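Workshop notebook, 4th April

Padlocks today, finally. The batch Zakhar Holovko picked up from Ivanyshyn has been sitting in its carton long enough, and I promised Zoia Demchenko I would sort the blue ones before the lockers get handed out in September. There are 24 of them, supposedly all keyed differently, and 30 keys in a bag with no tags on anything. I have had a soft spot for small locks ever since I was a kid, so I can't say I minded.

I worked at the marble table with the jungle walls. I still love those elephants and rabbits on the pink, and I will keep saying so in this notebook until somebody stops me! Marble is a cheerful surface for this kind of job, but it is hard on the ears, and small silver things do get lost among the pale veins.

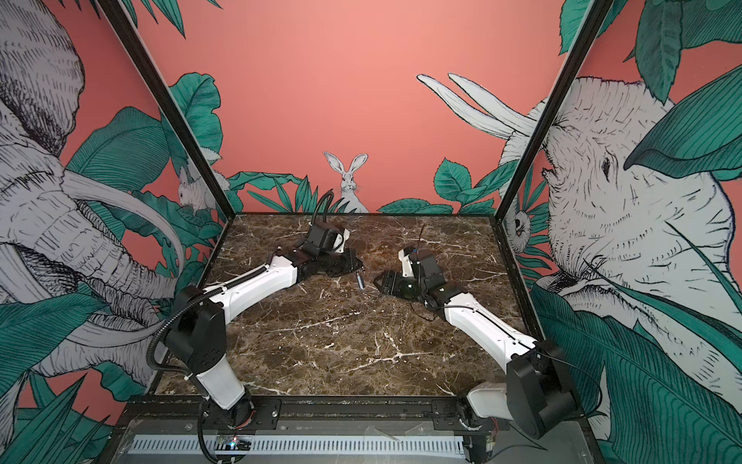 Melaniia Yatsenko thinks we should lay a sheet of felt down before any sorting, and that a shallow tray would be even better, seeing how far a dropped key can travel on polished stone. She has a point. I'll look for the felt left over from the Bolent drawers — the dark green, if the moths have spared it.

My method, for whoever does the next batch: take a few locks out at a time, never the whole carton. Try each key gently, and if it doesn't want to turn, leave it be and go on to the next one. Once a pair is found, the tag goes on the key right away, with the same number on a bit of tape on the lock. I have skipped the tape before and regretted it for a week. 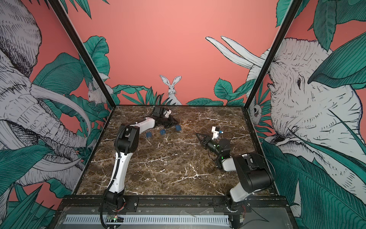

The cloth I keep for wiping down the shackles is due for a wash, by the way, and so is its twin in the drawer. A dry wipe is plenty for new locks. Save the graphite for the old Tornex ones, which really do need it, and please put the cap back on the tube afterward.

Where a key fits, I like to set it right next to its lock until the tag is written.

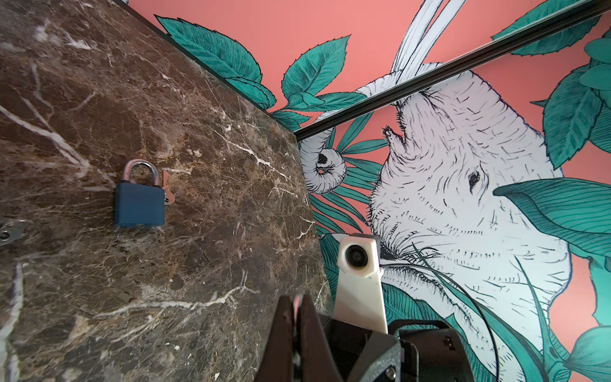 Orysia Pylypenko would rather see the key left in the lock until the tag is tied on, so that a bumped table can't undo an hour's work. I tried it her way for the last few and it went nicely, though my fingers are slow with the string.

Still to do: finish the tags, enter the numbers in the locker book (we are up to 1,341), and ask Ivanyshyn about the extra keys.

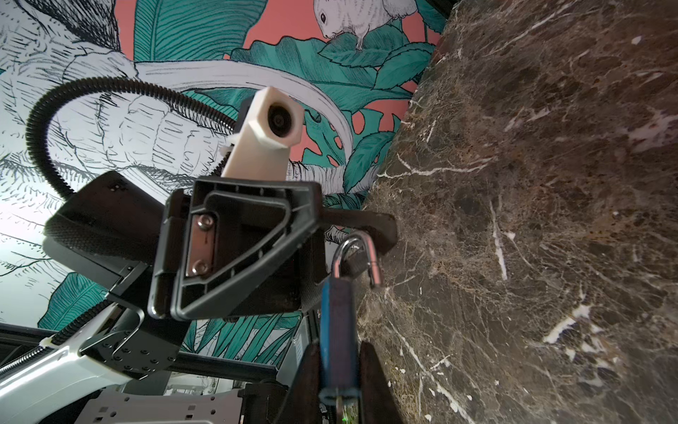

Blue padlock, silver shackle, at the marble table.

Spare tags are in the Ila tin, second shelf. Only 11 left, so I'll cut more tomorrow.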